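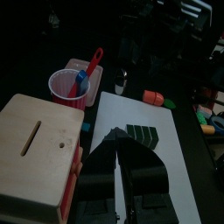
The Tromholm arm over the test sheet, with the green block just past the fingertips.

Tromholm arm: where we are in September

The arm on the back bench has reached the stage where it moves when asked and mostly stops where it should. Several members have wanted to know what is left to do and whether they can help, so this is a longer item than usual.

For anyone who joined over the summer, Tromholm is the shared arm build. It started as a kit of printed joints from Opoku and has been changed a good deal along the way. The base and the shoulder are still close to the original plans. The wrist is ours, and so is the camera mount, which went through more versions than any other part. The current one sits closer in, so the fingers take up a good share of the view. We wanted that. When the arm is low over the table you can see both fingers and the thing you are reaching for at the same time.

The gripper has two fingers, black, with darker pads on the inner faces. Pads are the part we expect to replace most often. The first set was glued on and peeled at the corners after a few evenings. The new ones are cut slightly oversize and trimmed after the glue sets, and so far they have stayed put. If you find one lifting, please leave it alone and put a note in the bench book. Pulling it off takes some of the finger surface with it.

We are practicing on ordinary toys and household pieces. The white sheet gives the camera a plain background, and the dark green block with the stepped top has become the usual first target. Its ridges give the pads something to hold, but they also mean the fingers close at a different width depending on how the block is turned. The slotted wooden box at the left of the table is for the next exercise, dropping flat pieces through the slot. The slot runs at a diagonal, so the wrist has to turn to match it, and the wrist is the joint with the most play right now.

That play is the main job for the coming month. Anjani Nair measured it at 2 degrees with the arm stretched out and traced most of it to the belt tensioner. She has drawn a new tensioner that can be adjusted from outside with a hex key. The old one needed the whole cover off, 12 screws in all, and two of those are already stripped. The file is on the shop drive in the Tromholm folder. We will print it in the stiffer filament, and anyone with time on the big printer is welcome to start it.

The control software is in better shape. The motion log that Anjani keeps stood at 1546 saved moves when this item was written. Plenty of those are short and a few are plain mistakes, but they have been useful for finding the spots where the elbow hesitates. One of them was a cable tie rubbing on the housing. Another is still unexplained – it shows up only when the arm comes in from the right, and only at low speed.

Some bench rules while the build is open:

Keep the emergency stop on the near side of the table, with its lead clear of the base.
Power the arm down before moving anything within its reach.
Put the test pieces back when you finish, the small ones too.
Leave the lamp where it is. Moving it changes what the camera sees and we lose an evening setting it up again.

We are also short of a few things. The Sterniswood order covered bearings and belt but left out the M3 inserts, and we need 16 of them for the new wrist cover. If you have spares in a drawer at home, drop them in the tray marked Hovport, which is the old project name and still the label on all our parts bins. A second hex key set for the bench would be good as well.

Build sessions start at 7 p.m. and the door stays open until the last person leaves.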